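Switched the break room at the Altemora warehouse from a vending contract to buying our own drinks in February. Posting what I learned in case another small shop is thinking about it.

The old contract wanted a minimum of 226 drinks a month. There are 40 of us across two shifts and we never got close in winter, so we paid the shortfall fee every time.

Zoila Taipe in accounting pulled the invoices and the fee was more than the drinks some months. We gave notice the same afternoon. Read your notice period, ours was long.
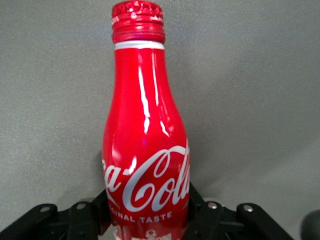 Now we order by the case from Grosto, every other week. Delivery comes before 7 a.m. – somebody has to be there to sign, and they will not leave it at the dock.

Pricing is flat. Everything in the fridge costs the same, you pay into a box or by phone. Yeison Escobar wanted separate prices for water and soda. We tried it for 2 weeks and went back.

The box has come up short twice. Small amounts both times.

Things that don't sell: diet anything, the big juices. Sparkling water goes first on night shift, no idea why.

The fridge is used, from a deli that closed. Door seal was bad and the new one took 4 tries to order in the right size. Measure the groove, not the door.

Lizeth Agudelo asked about deposits. Depends on your state. We keep one bin for returns and Arnulfo takes it in when it's full.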